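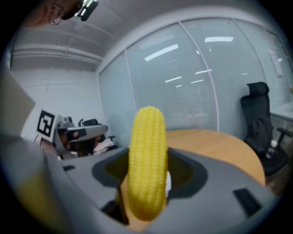
Toy corn cob at the round table

Parish Hall Use: Frequently Asked Questions
Updated Jan 5, 2018

Who can reserve the hall?
Any registered parishioner, and any ministry or group that meets under the parish. Outside groups may apply, but parish events come first on the calendar. Funerals take priority over everything, and we may have to move your event on short notice.

How do I make a reservation?
Pick up a form at the parish office or ask Leonora Tolentino to send you one. Return it with your deposit. A date is not held until both have been received.

What does it cost?
Parish ministries pay nothing. Parishioners pay $100 for a private event such as a baptism lunch or an anniversary. Outside groups pay $375. The deposit is separate and is returned after the hall has been checked.

Is there a fee for a funeral lunch?
No. Call Titilayo Bashir of the Bereavement Ministry and she will go over the food and setup with the family.
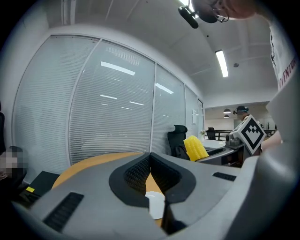
Photo: Fenna Geerts

Can we use the kitchen?
Yes, if you mark it on the form. The stove and refrigerator are included. Please bring your own coffee, foil and paper goods. Items in the locked cabinet belong to the Friday fish fry and are not for general use.

May we serve alcohol?
Beer and wine only, and only with written permission from the pastor. Nothing may be sold.

How early can we get in to set up?
You may enter two hours before the time on your form. If there is a Mass going on, use the side door and keep music off until it ends.

Can we decorate?
Yes. Use painter's tape on the walls. No nails, glitter or open flames. The crucifix and the statue of St. Joseph must stay where they are.
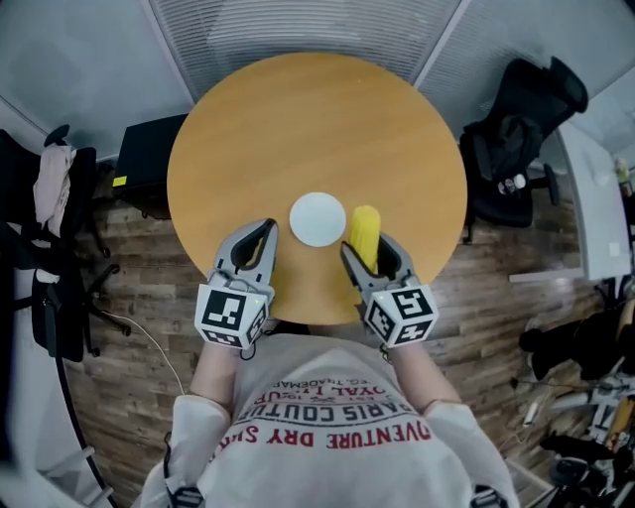 Tape left on the walls is the most common cause of a withheld deposit, so please check behind the doors too. Balloons have to go home with you.

Do religious education classes use the hall?
Yes, starting in September each year. Joris Vermeulen keeps the class schedule, and private events cannot be booked during those hours.

Who do I call if something breaks?
Call the parish office and leave a message if it is closed. Write down what happened and hand the note in with the key.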